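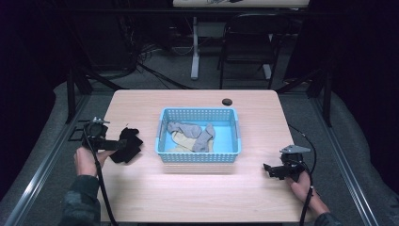

How do I send laundry out while I'm staying at Stisgate?
Put it in the cloth bag hanging inside your closet door, write your room number on the tag, and leave it at the front desk before 9 a.m. It comes back by 6 p.m. the same day.

What does it cost?
A full bag is $14. A half bag is the same price, so most guests wait until they have enough to fill one. Guests on a monthly rate get 4 bags a month included.

Can I wash my own things?
Yes. The laundry room is on the lower level of the Cilville building, past the bike storage. The machines take cards only. A wash runs 30 minutes and a dryer cycle is longer, depending on the load. Doors lock at 10 p.m. and anything still in a machine stays there until morning.

Is detergent provided?
Unscented detergent is on the shelf by the sink and is free to use. We don't stock bleach or fabric softener. You can bring your own softener for the washers, but please keep dryer sheets out of dryer 2, which has a sensor that clogs.

What can't go in the bag?
Leather, silk, anything marked dry clean only, and shoes. Wool sweaters are accepted but will be washed cold and dried flat, and they may take an extra day.

Do you match socks?
Socks come back paired when both are in the same bag. Singles are kept at the desk until the end of the month. If you're missing one, ask for Haruna Matsuda, who runs the laundry service.

Something came back damaged. What do I do?
Tell the desk within two days and bring the item with you. Kolbrún Hallgrímsson handles claims and will usually reply by the next afternoon. We can't cover buttons, or shrinkage on clothes with no care label.

Can I get sheets and towels changed more often?
Sheets are changed weekly and towels twice a week. Extra towels are at the desk at any hour. An additional sheet change is $4.

Does the service run in winter?
It runs all year except for one week in November, when the washers are serviced. The laundry room is closed that week too. The nearest coin laundry is next to the Oshima bakery and is open until 11 p.m.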